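Dirkier
Home | About us | Training | Documents | Contact

About us

Dirkier is a small company which writes working rules for robot cells and trains the people who use them. Our customers are workshops, laboratories and technical schools. Most of them have one or two robot stations, and no department for safety or standards. We help them to decide how the work should be done, to put it on paper, and to keep the paper correct when the work changes.

We began in a rented room in Jamamgate with one bench and a printer. In the first years we mostly repaired and installed stations for others. Again and again we came to a place where the machine was good and the instructions were bad, or where the only instructions were in the head of one operator. When this operator was on vacation, the station stood still or was used in a way that made us nervous. So we started to leave a short written procedure after each installation. Some customers asked if they could buy only the procedure. Today this is nearly all we do.

What we do

We write house rules for stations with one arm or with two arms. We review rules that already exist. We give courses for operators and for the people who sign the risk assessment. We also keep a reference set with the name Drurnon, which many of our customers use as the first draft for their own rules.

Drurnon has 202 rules in the present edition. It is not a legal standard and it does not take the place of one. The laws and the published standards of your country come first, and in each chapter we ask the reader to write down which of them apply to his station. What Drurnon adds is the daily level: who may stand where, what must be on the table and what must be off it, how a part is presented to the gripper, what is said aloud before motion is released.

How we work

Every rule in Drurnon was tried at a bench before it was printed. If a rule takes too long, people will skip it after two weeks, and then it is worse than no rule. We know this from our own bench, where we also skipped some. Those rules were written again or removed.

A large part of our time goes to two-arm work with soft and bent parts, such as hoses, sleeves and short pieces of tube. A bent part does not lie the same way twice, and an arm which waits is easily forgotten while everybody looks at the other one. For this reason the chapter on two-arm stations is the longest of the set. 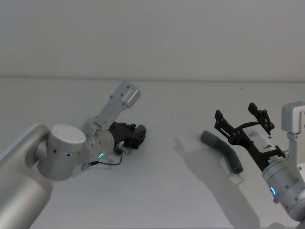 Two-arm work at the bench: a gray tube on the table, the right gripper open, the left gripper at a distance.

The rules for this kind of task are simple to read. We give a few of them as they stand in the set:

Rule 31. The table holds the part and nothing else. Tools, cups, labels and spare parts are kept on a side table outside the reach of both arms.

Rule 34. Only one arm at a time goes toward the part, except where the task sheet names a handover.

Rule 35. The arm which is not working has a named waiting position. This position is written in the task sheet and does not depend on the memory of the operator.

Rule 38. Before each run the operator looks at the cable of each gripper through the full reach of the arm. A cable that pulls tight or touches the table is corrected before the run.

Rule 40. The meaning of each status light is posted at the station, in the language of the operators. Colors are not the same from one maker to another, and nobody should guess.

Rule 44. A part that has fallen or rolled is not taken by hand until motion is stopped and the stop is confirmed aloud.

Rule 47. The table is wiped at the beginning of the shift. Small pieces of dirt are a common reason for false readings in camera-guided work.

Customers sometimes say to us that rule 31 is too strict. We have discussed it many times and we keep it.

Training

The operator course takes 3 days. One day is in the classroom and the others are at the station, preferably at your own. The group has a maximum of 6 persons, so that each one has enough time with the controls in hand. Up to now 880 operators have finished the course. At the end there is a practical check: the participant prepares the station, runs a task, stops it when asked, and writes the log entry. A person who does not pass can repeat the check without cost.

For technical schools we have a shorter form of the course in July, when the laboratories are free. The teachers receive the slides and the task sheets and may change them for their classes.

Who we work with

The bench in our training room was planned together with Pfister, who also print and bind the paper copies of Drurnon. Many customers prefer paper at the station, and so do we. A bound copy stays open on the right page and can be used with gloves.

We do not sell robots, grippers or controls, and we take no commission from those who do. If you ask us which arm to buy, we will tell you what to ask the seller, but the choice is yours.

Corrections and questions

If you find a mistake in Drurnon, or a rule that does not fit your station, please write to us with the rule number and a short description of the task. We answer each letter. Accepted changes are printed in the next edition, and until then they are listed on the Documents page.

Visits to the training room in Jamamgate are possible by appointment. Please bring closed shoes, and tie back long hair. Bags and coats stay in the entrance.

Page last revised: Mar 27, 2020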